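Bilal Zoubi has made rolled omelets for 16 years, and he still gets excited when the first layer sets. "You pour, you wait, you tilt, and suddenly it's a little blanket," he says, laughing. "I love that part every single time!"

We talked at Lukon, where he teaches short cooking sessions for people who think they need a big kitchen. They don't, he says. A portable electric stove on a round table will do, with a rectangular pan and a plate set out close by.

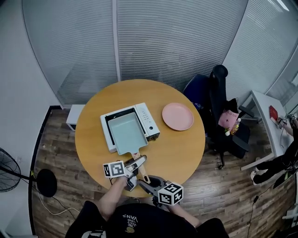

"Keep the heat low – lower than you want to," Zoubi goes on. "And put the plate down before you crack an egg. You won't have time to go looking for one."

His student Elias Twal came in February and has made 40 omelets since. "The first ones were scrambled eggs, let's be fair," Twal says. "Now my kids ask for them before school."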